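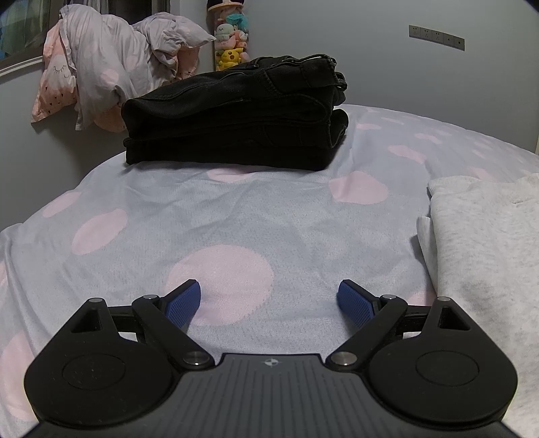 Sheet in Powder Blue / Pink Dot, on bed.

Tosto Stellanska Flat Sheet
Item 179, Powder Blue / Pink Dot

The Stellanska is a printed flat sheet for everyday use, sold singly or as part of a set with a matching fitted sheet and two pillowcases. The pattern is an all-over polka dot in soft pink on a light powdery blue ground. Dots vary in size and are large in scale, so the repeat is not obvious once the bed is made.

Material
100% cotton, plain weave, combed yarn. Reactive-dyed ground with pigment-printed dots. The reverse side shows a paler version of the pattern. No finish is applied for wrinkle resistance; expect creasing after tumble drying.

Construction
Top hem 4 in, double-turned, single-needle stitched. Bottom hem 1/2 in. Side edges are selvage on Twin and Full, hemmed on Queen and King. Thread is polyester core with cotton wrap. The care label is sewn into the bottom hem on the left side.

Sizes (before washing)
Twin: 66 x 96 in
Full: 81 x 96 in
Queen: 90 x 102 in
King: 108 x 102 in

Allow for shrinkage of up to 4% in length and 3% in width over the first three washes. Dimensions above include this allowance for standard mattresses up to 12 in deep. For deeper mattresses, order one size up.

Care
Machine wash warm with similar colors. Wash once before first use. Do not use chlorine bleach or detergents with optical brighteners, which shift the blue ground toward gray. Tumble dry low or line dry out of direct sun. Iron on the reverse side at medium heat; a hot iron placed directly on the dots can leave a shine.

Color matching
Ground color is matched to the Adams range of solid pillowcases in Powder. It does not match Cornier Blue, which is darker and slightly green. Small differences between dye lots are normal. If several beds are to be made up alike, order all pieces at the same time and ask for a single lot. The lot number is printed on the back of the care label.

Packaging and ordering
Single sheets ship folded in a paper band. Institutional orders ship unbanded, 20 to a carton. Minimum institutional order is 100 sheets, any mix of sizes. Orders of 400 or more can be hemmed to custom lengths; allow six weeks. Current production run: 2,000 sheets.

Swatches are available on request and measure 6 x 6 in. A swatch this size may not include a complete large dot.

Trade inquiries: Lwazi Steyn
Returns and lot queries: Mandla Zulu

Specification last revised 2019-10-06. Replaces the March sheet, which listed the Queen width incorrectly.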